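# Tableware shop Loratik opens second room for seconds and unsold stock

Loratik, the tableware shop on the lower end of Mill Street, will open a second room on Saturday to sell discontinued pieces, returned stock and items with small flaws.
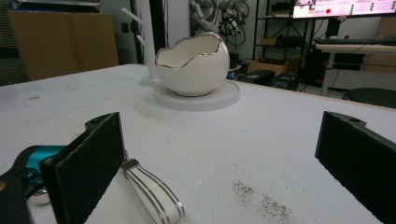 A white eggshell-shaped bowl with a silver line along its rim, on a tabletop with a white stand behind it.

The room sits behind the main shop and was used for storage until this fall. It has its own door on the parking lot side, and customers will be able to reach it from the shop floor as well. The shop says 400 pieces will be out on opening day, most of them white ceramics from lines that are no longer being made.

Bowls make up the largest share. Among them are the cracked-egg bowls, which have a jagged, wavy rim and a glossy white inside. The shape was a steady seller in the front window for several springs, when people bought it for candy or dyed eggs, and the shop is clearing what it has left. Smaller serving dishes, saucers, creamers and a short run of lidded sugar bowls will be on the next tables over.

Prices in the room will be 25 percent below the original tag for anything in good condition. Flawed pieces will be priced one at a time. A colored dot on the underside will show which group a piece belongs to: green for discontinued, yellow for returned, red for flawed. Red-dot pieces can't be brought back.

The shop lists the kinds of flaws buyers should expect. The most common are pinholes in the glaze, a slightly uneven foot and gaps in metallic trim. Pieces with cracks that go through the body won't be sold for food use. A few of those will be set aside in a crate by the door for mosaic work and garden drainage, free with any purchase.

Metallic trim comes with its own advice. Anything with a silver or gold line should stay out of the microwave, and the shop recommends washing it by hand with a soft cloth. Scouring pads and dishwasher powder will wear the line down over time. A card with these instructions will be put in the bag with each trimmed piece.

Most of the stock comes from two suppliers. Kovačević, a family importer that has sold to the shop since it opened, is clearing its older white dinnerware to make space for stoneware. The second, Irnura, makes decorative pieces and seasonal items and is dropping part of its spring line. The egg bowls are from Irnura. The shop said neither supplier will be restocking these lines, so once a shape is gone from the room it will not be reordered.

Stands and display pieces are also for sale. These include white mug trees, jewelry holders, plate easels and round bases used to lift a bowl a little off the table. Customers have asked about them for years, according to the shop, and until now they were kept for window displays only. They carry a paper tag in place of a dot.

Mixed sets will be handled differently from the rest. Cups and saucers that match will be sold together for the first month. After that, any leftovers will be split and sold as single pieces. People looking to replace one broken saucer can leave a photo and a measurement at the front counter, and the shop will check the shelves before the sets are broken up. There is no charge for that and no obligation to buy.

The room will be open from 10 a.m. to 4 p.m. on Saturday. After opening day it will keep the same hours as the main shop, except during the first hour of the morning, when staff will be putting out new pieces. Shoppers are asked to leave large bags and backpacks at the counter, as the aisles between the tables are narrow. Strollers will fit through the parking lot door but not through the inside doorway, which has a step.

There is a limit of two egg bowls per customer on the first day. No other limits apply. Pieces can't be put on hold by phone, but a customer who has paid may leave a purchase at the counter and pick it up before closing on the following business day.

Newspaper and boxes will be available for wrapping. The shop is asking customers who have clean egg cartons, shoeboxes or bubble wrap at home to bring them in, and a bin for donated packing material has been placed inside the front entrance. Small cups travel well in shoeboxes with a sheet of paper between each, and plates should be packed standing on edge.

Next door, the coffee counter Tistico will open early on Saturday and serve its drip coffee in mugs taken from the yellow-dot tables. Anyone who likes the mug can buy it at the register for the marked price and have it rinsed and wrapped.

Work on the room included a new floor, a coat of paint and brighter ceiling lights, which the shop wanted so that buyers can spot flaws before they pay. The tables were already in use in the packing area. Some tops are scuffed and will be left that way.

The main shop will stay open as usual during the opening, with regular stock at regular prices. Gift cards and store credit will be accepted in both rooms. Coupons from the spring mailer are good in the main shop only.

Parking behind the building is free on weekends. The space nearest the door is reserved for loading, with a 15-minute limit. The side street will also be open to parking on Saturday, although the stretch in front of the bakery is marked for deliveries until noon.

The shop plans to keep the second room going through December and then decide whether to continue. New pieces will be put out each week as boxes are unpacked.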